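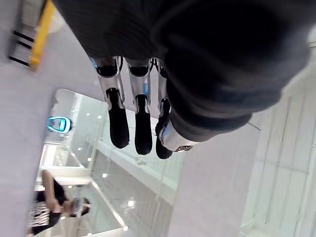 Wool rug keeps shedding after 4 months, normal?

Posted by Fokemgate in Floors and Rugs

I bought a hand-tufted wool rug from Cordale in May for a room that gets moderate foot traffic. It still sheds. I vacuum twice a week with an upright (rotating brush, lowest height setting) and the bin is full of short fibers each time. The pile does not look thinner yet. The label says 100% wool pile, cotton backing, latex adhesive. Is this a defect, and does it stop?

Ulla Bråten
527 posts

Tufted wool is made from short staple fibers, and the loose ends work their way out under traffic. Shedding normally drops off over the first several months. Your vacuum setup is slowing that down. A rotating brush at the lowest setting pulls anchored fibers along with the loose ones.

Switch the brush off, or use a suction-only floor head. Raise the height until the vacuum moves without drag. Vacuum in the direction of the pile, once a week.

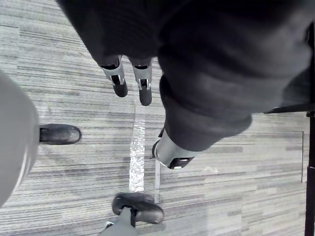

If you find a long strand standing above the rest, cut it level with scissors. Do not pull it. On a tufted rug the yarn is held only by the adhesive, and a pulled strand can leave a gap.

Then check the back. Fold a corner over and look for fine powder on the floor underneath. Powder means the latex is breaking down. At 4 months that would be a defect, and I would contact the seller with photos.

trornico

mine shed for 14 months then quit. get a pad under it

Mikuš_39

Agree on the pad. Felt, not the thin rubber mesh, which marked the finish on my floor. Don't shampoo it to "get the fuzz out" either. Soaking the backing is hard on the glue and it takes days to dry.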